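Category: Datasets / Language / Text Tags: recipes, OCR, Hungarian, small-data

14 comments · 40 shares

# Gidus Recipe Cards

Gidus is a collection of 1,268 handwritten and typed recipe cards, with transcriptions. The cards come from the Szilágyi household archive and were typed in by hand, one by one. Most are in Hungarian, and a smaller part is in German. The last update was on Nov 29, 2018.

## What is inside

- `cards.csv` - one row for each card, with title, language and full text
- `ingredients.csv` - one row for each ingredient line
- `units.csv` - the old measures and how we read them
- `notes/` - remarks of the transcribers, as plain text

All files are UTF-8. The separator is a semicolon, because many ingredient lines contain commas.

## Transcription rules

We kept the spelling of the card, also when it is wrong. If a word could not be read, it is written as `[?]`. If only some letters were readable, the word stands in square brackets with the letters we have. Crossed-out text is kept between two tildes.

Fractions are written with a slash, so 1/2 and never 0.5. "Spoon" without further explanation stays "spoon". Please do not correct it to tablespoon - on the older cards it can mean both.

## Splits

| part | cards |
|---|---|
| train | 900 |
| test | 300 |
| held back | 68 |

The held back cards have more than one handwriting on them, and we have not yet decided how to mark this. Cards with the same title are always in the same part.

## Known problems

- Oven heat is often given only as "slow" or "good". There is no column for it.
- 40 cards have no title. We used the first ingredient as title and put a star after it.
- The German cards from the Trorilov box use old letter forms, and s and f were sometimes confused.

## Loading

```
import pandas as pd
cards = pd.read_csv("cards.csv", sep=";")
```

With older versions of the Jadiden reader you must give the encoding yourself.

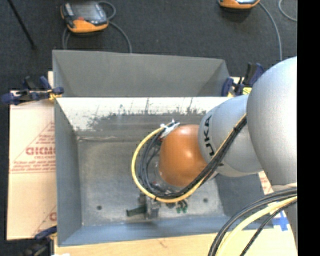

*KUKA arm over a gray metal bin.*

## License and corrections

The transcriptions are free to use, also for commercial work, if you name the collection. Corrections are welcome as an issue. Please write the card number and the line, and quote the old text together with the new one. The next version is planned for January and will include the plum dumpling cards that were missing from `ingredients.csv`.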